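How a Robot Learns to Pick Things Up

Tinside Learning Pages — for readers aged 8 to 12

When you pick up a sock, you do not have to think very hard. Your eyes find the sock, your hand opens to the right size, and your fingers close with just enough force. You learned to do this when you were a baby, and you learned it by trying again and again.

A robot has to learn as well. In the past, most robots were given a list of exact steps. Move left. Move down. Close the gripper. Move up. This works very well when the same part arrives in the same place every time. It does not work when the robot must reach into a container of mixed objects, where every object may be lying in a new position.

For that kind of job, engineers use a learning system. A learning system is a computer program that studies many examples and looks for patterns in them. The people who prepare those examples are doing a job called data collection.

What is an example?

At the Mavero workshop in Olgate, one example is the record of one try. It has three parts. The first part is what the camera saw before the robot moved. The second part is what the robot did: where the arm went, which way the gripper turned and when it closed. The third part is the result. Did the robot lift something, or did it come up with nothing?

One example teaches the program very little. A day's work at the workshop is 300 tries, and the program needs many days of work before it begins to improve.

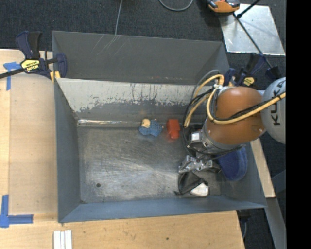 The objects are chosen with care. Soft toys are useful to learn from because they squash and bend when they are gripped. Hard objects keep their shape but may slip or roll away. Cloth and mesh are among the most difficult of all, as they can fold in so many different ways. The workshop keeps a collection of 65 objects, and only a few of them go into the bin at one time.

The metal bin matters too. Shiny metal can reflect colours and bright light, and a program that has seen very few examples may mistake a reflection for a real object. Scratches can look like edges. By practising in a bin with marks and worn paint, the program can learn which things are worth reaching for and which are only part of the bin.

Clamps stop the bin from sliding if the arm bumps against it. If the bin moved a little after every try, the robot's measurements would no longer match the place where the bin stood.

Why are failed tries kept?

You might expect the team to throw away the tries that went wrong. They are kept, and they are labelled. Out of one set of 65 tries, 47 ended with an object lifted and 18 did not. Those 18 tries show the program what a poor grip looks like, so that it can choose a better one next time.

Labels must be correct. If a failed try is marked as a success, the program will learn the wrong lesson. A person checks the labels at the end of each set.

Do people stay nearby?

Yes. A robot arm is strong and can move quickly, so people keep out of its reach while it is working. They stop the arm before they put new objects in the bin or change the way the old ones are lying.

Try it yourself

Place five small objects in a box. Ask a partner to close their eyes and pick up one object using only a thumb and one finger. Write down which object it was and whether it was lifted. Mix up the objects and repeat this ten times — you have now made a small data set of your own. Which objects were the hardest to lift?

Words to know

Gripper: the part at the end of a robot arm that takes hold of things.

Label: a note that tells the program what happened in an example.

Data set: a large group of examples kept together.

The Tinside Learning Pages are prepared with the De Smet education office and may be copied for classroom use.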